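Search this notebook Enter keywords Go

23rd May, bread bench, Grelturcombe workshop

Started the rye over again this morning, the third time since April, and I'm writing it all down properly because Efraín Sotelo has been teasing me (kindly!) about the state of my last few pages. The culture is the one we call Mumard, after the old jar it came in, and it has been sulking ever since the weather warmed up.
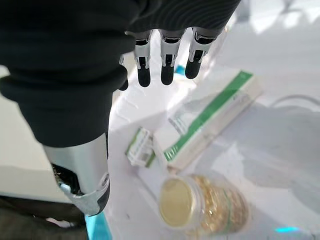
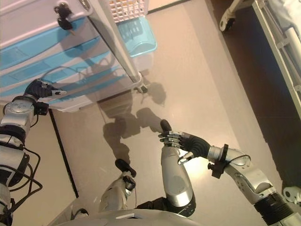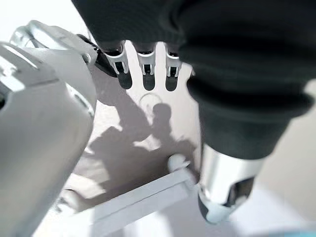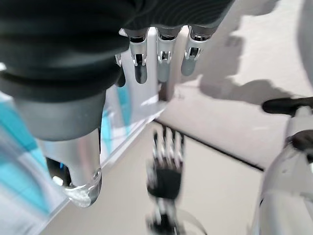 Does a rye starter need feeding every day if it lives in the refrigerator?

Once a week is plenty for a stiff one, so long as it gets two good feeds at room temperature before you bake with it.

Now, the dough itself. I mixed 366 grams of whole rye with 312 grams of water, which is a little drier than last time, when the whole business slumped over the edge of the tin and I spent the afternoon scraping the oven floor. Salt went in late. I know Abelardo Sotelo likes it in from the start, and we have had that conversation more times than either of us would care to admit, but I wanted to see what the starter would do with a bit of a head start.

It smelled lovely by mid-morning, sort of like apples left in a paper bag, with none of that nail polish sharpness we had from the Kimeo flour. I had been ready to blame the Kimeo for everything, and then I went back through my April notes and saw that I'd let that batch sit a good deal longer than I meant to (I was on the phone with the miller, who does love to talk, and so do I). So the flour gets another chance next week, same water, same tin, and I'll set a timer.

Baked 43 minutes with the lid on, then took it off and let the top color up until it looked like a well-used saddle. The crack down the middle is wider than I'd like. Efraín thinks it wanted longer in the tin before baking, and he may well be right, although the top was already showing pinholes and I got nervous.

Haven't cut it yet. Rye has to sit overnight wrapped in a towel or the middle gums up on the knife, and I've promised myself not to peek this time. Abelardo, if you get in before I do, please leave it alone until I've had a look at the crumb!

Other bits, while I remember. The Hashemi scale is drifting again, two grams heavy by lunchtime, so weigh the salt on the little one. The coarse meal is nearly gone. I've fed Mumard and put it on the lower shelf with the lid resting loose, and there's a spoonful dried on parchment in the drawer in case of disaster.

Tomorrow: slice, taste, write up the crumb, then try the caraway version with the same water.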